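## 4. Saisie de la feuille de match

Cette partie concerne les clubs qui utilisent Grosis pour les rencontres de football à onze. Le réglage du compte club (partie 2) et l'import des licences (partie 3) doivent être terminés.

### 4.1 Ouvrir la rencontre

1. Dans le menu **Compétitions**, choisissez le championnat, puis la journée.
2. Touchez la ligne de la rencontre. Si elle n'apparaît pas, faites glisser la liste vers le bas pour l'actualiser.
3. Vérifiez le terrain et l'heure du coup d'envoi.
4. Touchez **Ouvrir la feuille**.

> **Remarque :** une feuille ne peut être ouverte que sur un seul appareil à la fois. Pour changer de tablette, fermez d'abord la feuille sur la première.

### 4.2 Composer les équipes

1. Touchez **Équipe recevante**, puis cochez les onze titulaires.
2. Ajoutez les remplaçants dans l'onglet **Banc**.
3. Désignez le capitaine et le gardien par un appui long sur leur nom.
4. Répétez l'opération pour l'équipe visiteuse.
5. Faites signer les deux dirigeants.

Un joueur suspendu s'affiche en gris et ne peut pas être coché. Si la suspension est purgée mais que le nom reste gris, relancez l'import des licences - la mise à jour n'est pas automatique. 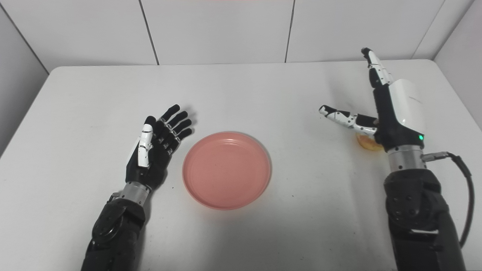 Les numéros de maillot se modifient jusqu'au coup d'envoi. Une fois le chronomètre lancé, toute correction passe par le menu **Réserves et observations** et reste visible dans l'historique.

### 4.3 Enregistrer les faits de jeu

1. Au coup d'envoi, touchez **Démarrer**.
2. Pour un but, touchez **But**, choisissez le buteur, puis validez la minute proposée.
3. Pour un avertissement ou une exclusion, touchez **Carton**, puis le joueur et le motif.
4. Pour un remplacement, sélectionnez d'abord le joueur sortant.

Exemple : Serkent reçoit Disholm et marque à la 22e minute, puis Disholm fait entrer un joueur à la 89e. La feuille affiche les deux lignes dans l'ordre chronologique, même si la seconde a été saisie en premier.

> **Attention :** un second carton jaune n'entraîne pas l'exclusion automatique dans la feuille. Il faut saisir aussi le carton rouge, avec le motif « deuxième avertissement ».

### 4.4 Clôturer et envoyer

1. Au coup de sifflet final, touchez **Terminer**.
2. Relisez le score et les sanctions avec l'arbitre.
3. Recueillez les trois signatures.
4. Touchez **Envoyer** et attendez la coche verte.

Sans réseau, la feuille est gardée en mémoire et part à la connexion suivante. Ne désinstallez pas l'application avant l'envoi - les données locales seraient perdues.

Les clubs du district de Bawa doivent en plus exporter la feuille en PDF (**Partager > PDF**) depuis le 1er avril.

Pour l'erreur 1 217 (« signature manquante »), rouvrez l'onglet **Signatures** et faites signer de nouveau la personne signalée en rouge.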